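Tutano Plate Handling Set: data card

Version 2, released Mar 24, 2023
Maintainer: Meron Negash, Poltdale site
License: internal and partner use, see LICENSE in the root folder

Summary

Tutano is a set of 2000 recorded episodes of a robot arm handling plates and trays. It was collected at the Poltdale kitchen, a staff canteen run by Vanhove, as part of planning for automation of the return line. The return line is the stretch of work between the rack where diners leave their trays and the infeed of the dishwasher. Until now all of it has been done by hand.

The set has two purposes. The first is training and testing of grasp policies for plates in trays. The second is to give the people who plan shifts at Poltdale a record of what the arm is being asked to do, in terms that can be compared with the existing job sheets. Sections on the workplace are included for that reason and should be kept with the data when it is copied.

Contents

episodes/ one folder per episode
episodes/*/wrist/ frames from the wrist camera
episodes/*/state.csv joint positions and gripper opening
episodes/*/label.json task, outcome, operator code
jobsheets/ return line job sheets, old and draft
splits/ train and test lists
CHANGES text file, newest entry first

Frames and state rows share a clock. In version 1 the state log started slightly late in part of the set. Those episodes were re-aligned for version 2, and the old files were removed.

Tasks

Eight tasks are defined. Each episode contains one task only.

lift_top: pick up the top plate of an overlapping pair
lift_single: pick up a plate lying alone in the tray
separate: slide one plate off another without lifting
place_rack: set a held plate in a rack slot
place_stack: set a held plate on a stack
regrasp: put down and pick up again with a better hold
clear_tray: remove all plates from one tray
return_tray: push an empty tray to the handover side

clear_tray is the longest task and has the lowest success rate. It is also closest to the real job. Anyone reporting a single number for this set should report clear_tray.

Collection

All episodes were driven by an operator. Eight operators took part, all of them regular return line staff at Poltdale. They were trained on the Lestix hand controller before recording and were paid their normal rate for training and recording time. Operator codes in label.json are random and are not linked to payroll numbers. The key was deleted after the last session in February.

Recording took place at a bench set apart from the line. No episode was recorded during meal service.

What changes on the return line

The job sheet for the return line lists scraping, sorting, tray clearing, racking, loading and wiping down. Under the draft plan the arm takes tray clearing and part of racking. Scraping, cutlery, glassware and wiping down stay with staff. Loading stays with staff until the rack transfer has been reviewed for safety.

The following points came out of the sessions with operators and were accepted by site management. They are recorded here so that later versions of the plan can be checked against them.

1. Pace. At present the person at the tray station sets the pace of the line. With an arm in that position, the arm sets it. The draft now includes a hold button at the scraping station. Use of the button is not logged by person.

2. Rotation. Tray clearing is repetitive and hard on the wrists, and staff rotate through it. If it is removed, the remaining stations also need a new rotation. Scraping must not become a full-shift post.

3. Exceptions. When the arm stops on a plate it can't pick up, a person has to step in. This is new work and it interrupts other work. It appears on the draft job sheet as a named duty with time set against it.

4. Pay grade. Staff who clear faults and restart the arm are doing work that the current grade doesn't cover. This point is open.

No positions are removed in the draft plan. Hours for the return line are to be reviewed after the trial, and staff will see the clear_tray results before that review begins.

Known difficulties in the data

Overlapping plates account for most failed grasps. In a stack with matching edges, the fingers have a clear rim to work against. In a tray where one plate is tilted across another, the usable part of the rim may be small, and the lower plate can move when the upper one is touched.

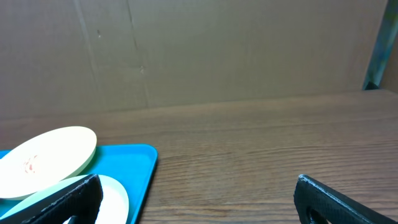
Pale plates are a further problem for the segmentation baseline. White and cream surfaces merge where they overlap, and a colored rim is sometimes the only reliable edge. Marks on a plate, printed or otherwise, are not labeled, and the baseline sometimes treats them as separate objects. Glossy highlights on tray rims cause false edges.

The gripper fingers hide part of the tray in many wrist frames. Masks for the fingers are not supplied. Users who crop the lower part of the frame to remove them will also lose plates that lie near the front of the tray.

Limits on use

The set doesn't cover glassware, cutlery, bowls or food waste. It shouldn't be used to estimate staffing. Episode length reflects operators learning a controller and has no fixed relation to how fast the same people clear a tray by hand.

Comparing operators by code is not permitted under the site agreement. Requests for outcome tables broken down by operator will be refused.

Changes

Version 2: state logs re-aligned, regrasp split out from lift_top, draft job sheets added.
Version 1: first release to partners.

Corrections go to Meron Negash. Include the episode folder name and the version.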